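Trirkley collection station -- start-of-session safety checklist, with comments

Filled in by Khang Giáp, second reader Bình Tạ. Month: February. Task set: cloth handling, target 40 episodes for this block.

1. Emergency stop pressed and released before power-up
OK. Please keep pressing it properly, with the whole palm, even if you did it only an hour ago. I know it feels fussy, and I am fussy, so we get along.

2. Floor clear inside the taped line
OK after tidying. One rucksack moved to the hooks (thank you, whoever moved it back the second time).

3. Arm joints and covers
OK. Base bolts checked with the long key. Bình would like the key returned to the Workeck drawer, and so would I -- it took us a good ten minutes of hunting this morning.

4. Cable slack through full reach
Needs watching. Fine at slow speed, a little tight when the arm goes far left. Keep to slow speed until the new clips come from Filtel.

5. Gripper and cloth
OK. Run one grasp and hold before recording anything, and look at the wrist view while you do it. You want a good bunch of fabric held, and no loose threads near the finger joints. The orange cloth is lovely for this, being so bright against the flowery wallpaper and the white surface beside it. If the indicator light on the gripper is anything but green, stop and call one of us.

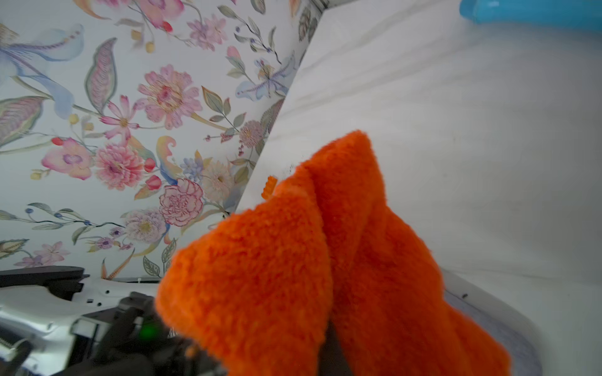

6. Recording and labels
OK. Last saved episode was 527, so carry on from there. Episode 153 is still marked "unsure" in the Doãn log; do leave it in, with its note, as the model people want the awkward ones too.

7. Operator rest
Not ticked! Ten minutes away from the controls after each hour, please, and a cup of tea counts.

Signed off for slow speed only. Item 4 to be looked at again when the clips are fitted.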